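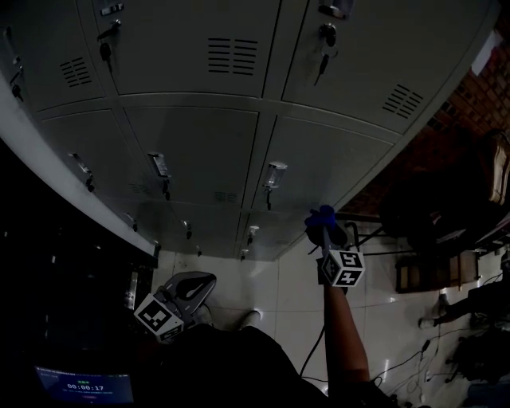

The gray lockers against the brick wall, keys in the doors.

Ásdís Egilsson is late and so am I. She's been on the phone with the key people again. Coat still on, coffee in one hand, a ring of spares in the other.

"Two keys went home in somebody's gym bag," she says. "Again. That's my Saturday."

She has run the changing area at Bisgaard for 8 years. Before that, a school in Huvthorpe, also lockers, worse ones. Green. She doesn't miss them.

We're here to talk about the gray bank by the brick wall, the one that came over from Plevis when the Plevis branch shut in February. Pale gray metal, big doors up top, smaller compartments near the floor. Members had opinions. Some wanted wood. Some wanted cubbies and no doors at all.

"No doors, in a place where people leave their wallets. I did laugh at that one."

Did she have a say in it?

"I said take them. They're free, they're steel, they shut. Oluf wanted to paint them. I said Oluf, leave it, gray is fine." Oluf Arnardóttir does the building side, and he still brings up the paint. Orange, he was thinking.

The vents she likes. Slots in the doors, so wet things get some air. "You put a towel in a box with no holes and come back Monday. You'll never do it twice."

And the keys? Why not codes, everyone has codes now.

"Batteries," she says. Then a long pause while she hunts for a pen. "A code lock dies at nine at night and then I'm the one driving in. With a key, okay, you lose a key, I've got a spare. Key stays in the door when the locker's free. You walk up, see a key, that's yours. My mother could do it, she's 80."

The lower compartments are the fight. Too small for boots, people say. Ásdís says they were never ment for boots. Shoes, a phone, a hat. Leif Bergmann, a member since the old place, has asked for the same low one every week and gets cross if it's taken. She won't reserve it for him.

"If I do it for Leif I do it for everyone."

Worst thing she's found in one?

"Fish." She won't say more. Then she does — a whole one, in newspaper, over a long weekend. The owner came back and asked for it.

The floor gets done last thing, white tile, shows everything. Hair, grit, the lot. She'd have picked something darker. Bags on the floor drive her nuts when theres a locker right there.

Anything she'd change, if there was money?

"A bench. A proper long one. And hooks." She's already walking, keys going. "And tell them bring the two back. Just drop them at the desk, I won't ask."

14 Dec 2019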